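Equipment > Mobile Manipulators > Trumstead Two-Arm Unit

Trumstead Two-Arm Unit: Home Visit Demonstrations

The Trumstead is a two-arm unit for light household work. Each arm carries a parallel gripper that closes on ordinary handles, so it can use the brush and dustpan a household already owns. No special tool heads are needed for sweeping, and none are supplied with the base package.

We show the unit in private homes as well as at the Hura showroom. A home visit takes most of a morning. Our technician brings the unit in, sets the arm limits, and runs the tasks you picked on the booking form. Sweeping and picking up packaging are the two most requested. Hard floors such as tile, stone and sealed wood are all suitable. We do not demonstrate on deep carpet.

Please leave the rooms as they normally are. A floor that has been cleared ahead of time tells you very little about how the unit will do in your house. Chairs, bags, bins and cords can stay where they are, and the technician will go over the room with you before the arms are switched on.

Sweeping in a tiled hallway, and a room with cardboard on the floor:

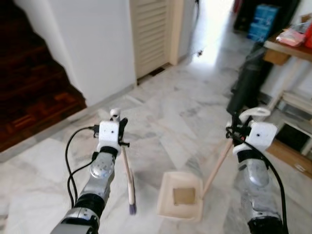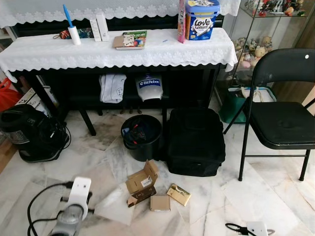 Rommel Lumanlan wrote to us after a visit in April that the sweeping was slower than he would do it himself, but that he could leave the room while it went on. He also asked for a longer dustpan handle to be offered as an accessory, and wanted to know whether the grip force could be set separately for each arm. It can. The setting is on the second page of the arm menu and is saved with the task.

Home visits are limited to addresses within 22 miles of Hura. The visit fee is $200 and is taken off the price if you order. Each visit covers up to 5 tasks. The arms are rated for 2,000 hours between joint inspections, and the inspection is done at our workshop.

Open mornings at the showroom are free. Doors open at 9:30 a.m. and the first run starts at 10. The Hurnulari single-arm unit is shown on the same mornings for anyone who wants to compare the two. Parking is behind the building, by the Hodžić loading dock.

To book, send your address, floor type and a list of tasks through the contact form.

Filed under: Demonstrations, Two-Arm Units, Floor Care
5 comments | 22 shares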